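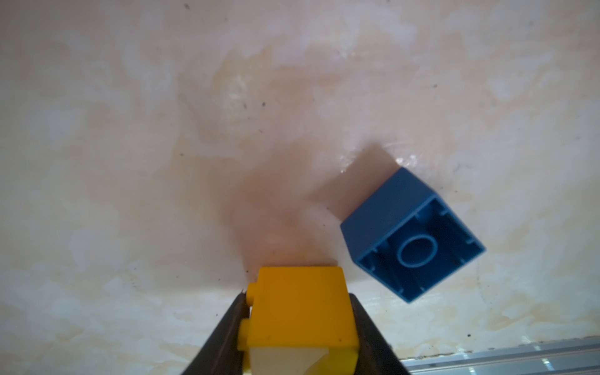

Coralie Pirihi 回邮件说,上一版通知里没写清楚住不住宿、英语要多好、有没有航天背景是不是就不用报了,让我们重发一遍。那就重发,按她问的顺序来。

**住宿:** 包。双人间,两周都包,周末也包。自己想住外面可以,不补钱。

**英语:** 能听课、能吵架就行。不要成绩单。面谈的时候用英语聊一会儿,聊得下去就算过。

**背景:** 不限。真的不限。去年来的人里有学法律的、学护理的、做纪录片剪辑的,还有一个中学地理老师。全是航天工程的话这个班反而开不起来。

## 招什么

Wollska 夏季空间课程,招学员,另外招助教 2 名。地点 Barredo,七月开课,为期两周。主办是 Skasuneo,场地和食堂由 Plusbridge 提供。

课程分上下两段。上半段大家一起上大课:轨道基础、遥感数据怎么读、空间法、发射保险、航天医学入门。下半段分组做题目,每组 8 人,组由我们来分,不接受自己组队(每年都有人问,每年都是这个答案)。

今年的题目暂定这几个方向:

- 小卫星退役以后谁来负责,钱从哪儿出
- 用公开遥感数据做近海养殖监测,给渔民看的,别做成给评委看的
- 月面通信时延下的远程教学
- 亚轨道飞行旅客的体检标准

最后一天每组公开汇报,当地居民也可以进来听,会提问,问得还挺狠的。做好准备。

## 学员

- 年满十八岁,在读或者已工作都可以
- 两周全程在,中途请假超过一天的就不要报了,会拖累同组
- 自带电脑,能装开源软件的那种,公司锁死权限的机器以前出过麻烦
- 愿意写东西。每组最后要交一份报告,不是幻灯片

费用 800 欧,含住宿、早午两餐、教材。晚饭自理,镇上馆子不少,走路就到。机票签证自己负责,邀请函我们开,录取后尽快来要,别拖到六月底,签证处不等人。

减免名额有,不多。需要的在申请信里直接写一句“申请减免”,再写两三行情况就够了,不用附银行流水。减免和录取分开看,不影响。

## 助教

这个是有报酬的,合同跟 Skasuneo 签,比学员早到三天,晚走一天。

要干的活:带分组讨论,改报告初稿,晚上答疑到九点半,机房钥匙你管。还有接站。接站是真的要去接,不是发个定位。

希望你:

- 参加过类似的短期课程,当学员或者工作人员都算
- 遥感或者空间法至少一头熟,另一头不怕问
- 会 Python 或 QGIS,能教零基础的人装好环境,而且不发火
- 英语流利,西班牙语或葡萄牙语加分

学历不卡。博士在读的来过,本科刚毕业的也来过,后面那位带的组报告写得最好。

## 怎么报

发邮件到课程办公室,标题写“学员”或“助教”加姓名。别的标题容易漏掉,去年漏过。

附件:

1. 简历,一页,最多两页
2. 一封信,中文英文都行,写你想弄明白一个什么问题。不要写“从小仰望星空”,已经收了一抽屉
3. 助教另附一份你写过或改过的东西,报告、教案、代码说明都可以

材料齐了会收到自动回执。没收到就是没寄到,请再发一遍。面谈线上进行,二十分钟左右,周二下午和晚上都排,有时差的提前讲。结果不管录没录都会通知,这点可以放心。

录取以后先付一半学费占位,另一半报到时交。开课前一个月以上退出全退,之后退一半,签证被拒的凭拒签信全退。

课程内容的问题找 Shona Gilchrist,住宿、发票、饮食忌口这些也先发给她,她会转。请不要打 Plusbridge 前台电话,前台不知到课程的事,只会再让你来找我们。

课表初稿下礼拜发,讲者还有两个没定,空间法那一讲可能和航天医学对调,以后面发的为准。宿舍没有洗衣粉,自己带点。往届学员要推荐人的,让对方在信里提一句你的的名字就行,没有推荐表。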